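18. August 2020, Werkstattbuch Textil

Waschversuche Rot/Weiß, zweite Runde

Ausgangslage wie im Mai: rote Maschenware mit weißem Besatz, das Rot blutet in die weißen Streifen aus. Die erste Runde haben wir mit dem Pulver von Holmgren gefahren, Ergebnis rosa Kanten an fast allen Abschnitten. Diesmal das Flüssigmittel von Jiltwood, ohne Bleiche, und dazu ein Satz Proben mit Vorbehandlung in Essigwasser. Mareike hält von dem Essig nichts. Ich auch nicht viel, aber die Frage kommt von den Kunden ständig, und dann will ich Zahlen haben.

Zuschnitt gestern fertig geworden. Streifen quer zur Maschenrichtung, Rand mit Overlock gesichert, sonst ribbeln sie in der Trommel auf. Ballast ist weißer Baumwollnessel, vorher einmal leer durchgewaschen. Wasserhärte nicht gemessen, Teststreifen sind alle. Bitte nachbestellen (Britt-Marie?).

Maschine 2, Feinprogramm, kalt. Jede Probe bekommt einen Begleitstreifen aus ungefärbter Baumwolle angeheftet. Der Begleitstreifen sagt am Ende mehr als das Weiß am Stück selbst, weil der Besatz einen Polyesteranteil hat und weniger annimmt.

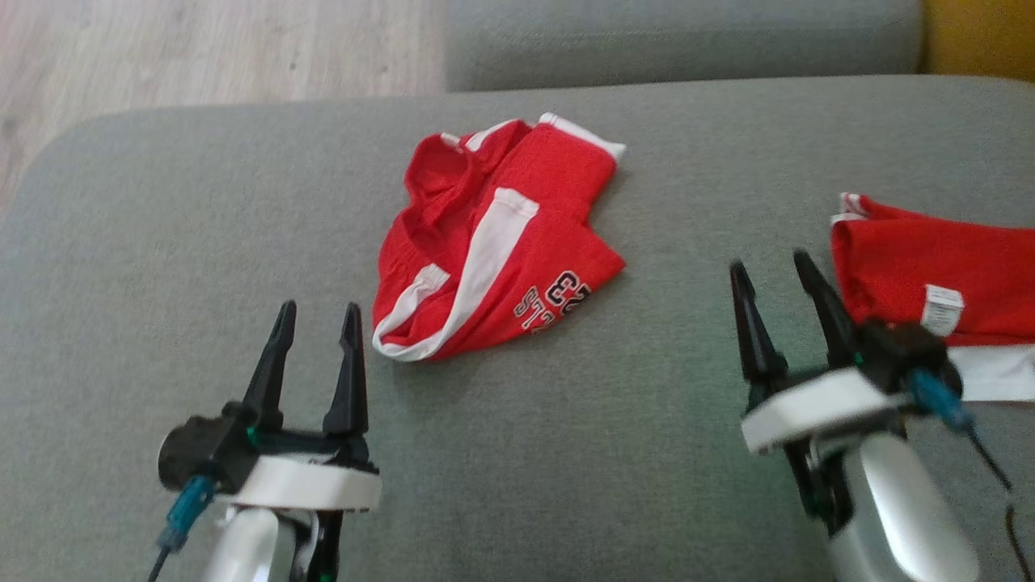
Trocknen liegend auf dem Gitter, nicht auf der Leine. Beim letzten Mal hing ein Teil der Proben mit dem roten Ende nach oben, und die Farbe ist beim Abtropfen in den weißen Teil gezogen. Damit waren die Werte aus dem Mai für diese Proben nicht zu gebrauchen. Cheng-en hatte das schon damals angemerkt, steht auf der Rückseite vom alten Blatt.

Beurteilung nach Graumaßstab, Lichtkasten auf Tageslicht, Gunvor und ich getrennt, dann verglichen. Bei den Proben ohne Vorbehandlung lagen wir meist gleich, 4 bis 4-5. Bei Essig war Gunvor durchweg eine halbe Stufe strenger. Unterschied zwischen mit und ohne Essig: nach meinen Noten keiner, nach ihren leicht zuungunsten vom Essig. Würde ich so nicht herausgeben, bevor eine dritte Person draufgeschaut hat.

Maßänderung: in der Länge nach 5 Wäschen rund 2 Prozent, Breite unverändert. Der Besatz geht nicht mit und wellt sich an der Naht. Das ist eine Sache der Konfektion und gehört in den Bericht an Sekaveck, aber in einen eigenen Absatz.

Panne: beim dritten Durchgang war die Dosierung falsch, 100 ml statt 85. Betroffene Proben mit blauem Faden markiert und aus der Auswertung genommen. Nachwaschen lohnt nicht, es ist genug Stoff für neue da.

Offen:
Brijesh fragen, ob die Rolle von Flultstead aus derselben Färbepartie stammt wie die im Mai. Auf dem Etikett ist die Nummer verschmiert.
Noten von Mareike nachtragen.
Warmprogramm mit frischen Begleitstreifen ansetzen.
Flusensieb an Maschine 2 klemmt wieder, vorsichtig ziehen.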